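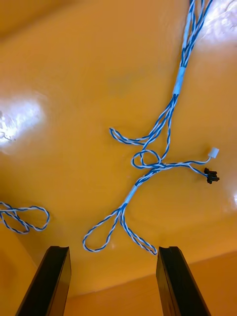 Why Gorlow went back to flat fingers

Gorlow's test engineer has spent most of March picking up wire. The shop compared 3 grippers on twisted-pair harnesses, 186 attempts each, and the plain flat fingers came out ahead.

"The Olletti pair has a nice curved pad, and it's great on tubing," the engineer told us. "On thin twisted wire the loop slides into the curve and you lose track of where it sits."

The third set, from Hutapea, gripped well but snagged on connectors. "You'd close on a loop and bring the plug along sideways."

Glare was the other complaint. A shiny orange surface throws bright patches into the wrist camera, and white sleeves and plugs are easy to miss against them. The engineer changed the exposure and kept the surface. "Customers have shiny benches too."

All the runs used a Flivance controller. A spare set of flat fingers costs $459, and the shop plans to replace them every 4,000 cycles. Tests on flat ribbon cable are next.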